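打印本页 | 用电子邮件转发
分类:日常生活研究 / 住宅与收纳 / 论文节选

7 讨论:没有名字的那只抽屉

前面几节处理的是有名字的抽屉。餐具抽屉、袜子抽屉、文具抽屉,受访者谈起它们都很坦然,打开的动作也利落。本节要处理的是剩下的那一只。Statulberg 的住户管它叫“那个抽屉”,偶尔叫“下面那个”,还有一户称之为“你先别看的那个”。我们在编码手册里把它写作“杂项抽屉”,这个词在访谈中从未有人使用过,手册第二版却还是保留了它,原因是第一版里的说法更糟。

7.1 命名与回避

本研究的材料来自 Statulberg 的 200 户家庭,加上 Flodatlow 小区的补充访谈,最后得到超过 600 条抽屉记录。每条记录包括位置、住户的叫法、住户声称里面有什么,以及打开以后里面有什么。后两项之间的差距原本只打算放进附录,预调查以后它被提到了正文,并且占去了正文的大半。

最常见的情形是,住户在抽屉打开之前给出一份很有秩序的清单:电池、剪刀、备用钥匙。打开以后,电池在,剪刀通常不在,钥匙则远多于这个家里能找到的锁。访谈员受过训练,此时应保持沉默并记录。多数住户会在沉默中自行开口,第一句话往往与最近工作很忙有关。我们把这类话编为“情境性解释”。后来发现,退休多年的住户也使用同一句话,编码没有因此修改。

已有的收纳文献喜欢把杂项抽屉看作分类失败的结果。这种看法假定家里先有一套分类,然后有些东西没能归进去。我们的材料不太支持这个顺序。许多住户搬进来的第一天就有了这只抽屉,那时候衣柜还是空的,碗还在纸箱里,灯泡的包装、说明书和几颗来路不明的螺丝已经进去了。它是全屋最早投入使用的收纳空间,也常常是下一次搬家时最后一个清空的。有些住户干脆没有清空,用胶带封住,连抽屉一起搬走。

Flodatlow 的访谈提供了一个旁证。那里的住宅交付时厨房已经装好,抽屉的用途由设计方写在一张随房附送的示意图上,图中每只抽屉都有去处,连放保鲜膜的都安排了。入住以后,示意图本身成了杂项抽屉里出现得最稳定的物品之一。我们没有找到仍把它贴在墙上的住户。

7.2 位置

杂项抽屉在哪里,比它里面有什么更容易预测。它靠近一条人人要走的路线,高度在腰部上下,站着就能拉开,用不着蹲。厨房与门厅交界的地方最受青睐。书房里的抽屉虽然也乱,住户却倾向于称其为“正在整理”,所以按照 Plokitz 编码方案,书房的记录要单独归类。该方案对“正在”二字有专门规定:若住户不能说出上一次整理的季节,则不视为正在进行。规定写得很严,执行时相当宽。

同一户里若有上下几只相同的抽屉,杂项几乎总落在最上面那只的隔壁或下面一只。最上面的给了刀叉。刀叉每天要用,形状又整齐,占据好位置没有争议。紧挨着它的那只就这样成了溢出区,先收下太长的筷子,再收下不成套的勺子,接着是开瓶器,之后门槛一降再降,到某一天收下了一只没有遥控器的遥控器后盖。住户说不清这一天是哪一天。我们问过,问法还换过几次。

把手的作用被低估了。最初的问卷没有问到把手,它是访谈员自己记下来的,写在页边。拉手和面板颜色反差明显的抽屉(图3),住户在谈话时会不自觉地伸手去指;没有外露拉手、靠按压弹开的抽屉,则常被略过,有的要等访谈员临走时碰巧靠上去才弹出来。我们不敢据此说拉手的颜色影响了杂物的流向。不过在面板一模一样的一排抽屉中,住户提到有明显拉手的那一只时,确实更少说“好像”。这一点在后续研究中值得用像样的设计再做一遍,页边笔记不能算像样的设计。

Bucur 的柜体在样本中出现得很多,该厂的店铺就开在 Statulberg 的车站对面,因此我们一度担心结论只适用于这一家的抽屉。Bucur 的滑轨在推到底之前会有一段阻力,住户称之为“顶住了”。顶住了的抽屉需要有人把手伸进去把东西压平。压平是我们观察到的唯一一种定期维护。它与整理的区别在于,压平以后里面的东西一件也没有少,而且还能再放。换成别家的柜子以后,压平仍然存在,只是动作略有不同,于是担心告一段落。

7.3 留存的理由

问卷中有一题请住户任选抽屉里的一件物品,说明为什么留着。回答可以归成几大类,占比最高的是“以后可能用得上”,这个结果不令人意外,也不值得画图。值得一说的是这句话的用法。它几乎从不和具体的用途连在一起。追问“什么时候用得上”时,住户会描述一种境况:停电了,或者来了一位客人,恰好带着一台旧设备,恰好缺这根线。境况描述得很细,客人坐在哪里都有交代。线是什么线,则说不上来。

第二大类我们称为“程序性留存”。住户认为东西应当处理掉,但处理它需要先完成另一件事。旧电池要等攒够了一起送去回收点;外币硬币要等再去那个国家;一把钥匙要等试遍所有的门。程序本身都合理,有些甚至称得上周到。麻烦在于每个程序的第一步都没有日期。有位住户在九月的首次访谈中表示当周就去回收点,复访时那袋电池还在,袋子换了一只更结实的。按照 Plokitz 方案,更换容器应编为“维护行为”,编码员之间对此有过争执,其中一方主张编为“认输”。手册里没有“认输”这一类,争执便以手册为准。

第三类是代管。物品属于家中的另一个人,受访者无权决定去留。这类回答很难核实,被指认的那一位往往也接受了访谈,并把同一件物品指认回来。我们对互相指认的物品做了单独标记,其中卷尺最多。卷尺的处境有些特殊:大家都说不是自己的,需要用的时候大家又都记得它在哪里。相比之下,胶水没有人认,也没有人记得,通常已经和某样东西粘在一起,因此在记录中算作一件。

情感性的留存在这只抽屉里出奇地少。信件、照片、孩子的乳牙,住户另有地方安放,多半是个盒子,多半在高处。杂项抽屉里偶尔混进一张生日卡片,住户发现时的反应近于歉意,随即把它拿出来放在台面上。到访谈结束,卡片仍在台面上。我们离开以后的情况不在本研究范围之内。

7.4 整理产品与整理之后

样本中有相当多的家庭买过分隔盒。购买分隔盒在访谈中是一件被主动提起的事,住户用它证明问题已经得到处理。分隔盒的确改变了抽屉,它把一个大的杂项空间改成了若干个小的杂项空间,并使压平变得困难。几户人家后来把分隔盒拿了出来,放进另一只抽屉。那只抽屉原先有名字,收下分隔盒以后,名字渐渐不大用了。

我们也请一部分住户在两次访谈之间彻底清空过一次抽屉。参与者的态度比预想的积极,有人拍了对比照,有人请访谈员代为称赞。复访时,抽屉里的东西少于首次访谈,但叫法没有变,还是“那个抽屉”。这对前文的论点是一个不小的支持:叫法跟着位置走,与里面装了什么关系不大。有一户清空以后让它一直空着,受访者说每次经过都觉得家里少了点什么,后来把零钱放了进去,人就安心了。

需要交代几处局限。样本集中在一座城市和一个小区,租住家庭偏少,而租客的杂项抽屉里常有上一任租客的东西,甚至有上上任的,地层关系复杂,本该另写一篇。访谈员在场会影响住户的说法,这一点无法避免;我们曾考虑让住户自己打开抽屉并填表,试填的结果是表格填得很好,抽屉据信没有打开。另外,编码员中有人在研究期间着手整理自己家的抽屉,此后对“可能用得上”一类的判定明显变严。我们对其经手的记录做了复核,改动不大,但过程不算愉快。

还有一处涉及术语。审稿意见建议把“杂项抽屉”改为“低结构化家庭存储单元”。我们照此改过一稿,通读之后又改了回来。住户的叫法虽然含糊,至少在 Statulberg,说出“那个抽屉”以后,全家人走向的是同一只。

下一节讨论门厅里的碗。它没有盖子,也没有滑轨,住户不能把它推回去,访谈中的解释因而更长。

最后更新:12/8/18 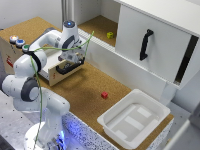 文/邬嘉澍 日常物品与居住研究室 助理研究员

图3 浅色木质抽屉配黑色拉手,台面为软木。拉手与面板反差明显的类型,讨论见 7.2。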